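Ticket: Booking calendar shows Kundale farmhouse as taken for all of June
Print this page | E-mail this page
Opened by: Larysa Karpenko, Gandetine holiday rentals
Assigned to: Myroslav Didenko
Opened: March 11, 2019 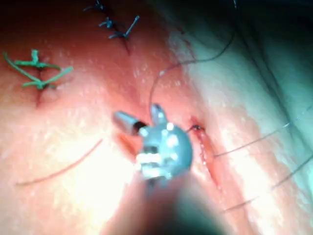

Good morning Myroslav! First of all, the new booking page is a joy to use and guests keep telling me how fast it is. One snag though - the Kundale farmhouse is blocked out for the whole of June, and I only have two bookings in that month. The Ivanyshyn cottage next door looks fine. I've cleared the browser and tried my phone as well, same result on both.

Myroslav, 9:40
Thanks Larysa, great to have both checks done already. Does the farmhouse still pull dates from the Imusar calendar feed, or did you switch that off when you moved over?

Larysa, 10:05
Still on! I get a lot of walkers through Imusar and would hate to lose them. The cottage has never been listed there.

Myroslav, 10:50
Found something good. The feed has an entry called "pool works" that starts on the first of June and has no end date. Our importer fills in the rest of the month when the end is missing. Was that one yours?

Larysa, 11:15
Oh, it was! The tiler was coming to redo the pool steps and I put it in so I wouldn't forget. He has moved it to the autumn now (lovely man, the terrace he did for us is perfect), so you can take it out.

Myroslav, 11:30
It has to go from your side, under Owner blocks. After that press Refresh feed and give it 15 minutes.

Larysa, 12:10
Deleted and refreshed. June is open again apart from my two bookings, hooray! But the cleaning fee for the farmhouse now says 0 and it should be 100.

Myroslav, 12:25
Known problem, the refresh overwrites the fee with whatever the feed sends, and yours sends a blank. I've put 100 back in and ticked "keep local fees" for both houses.

Larysa, 12:45
Showing correctly on both screens, and a family has just asked for the last week of June with their two dogs! Wonderful work, thank you so much.

Status: Solved. Missing end dates in imported blocks logged separately for the importer.
Print this page | E-mail this page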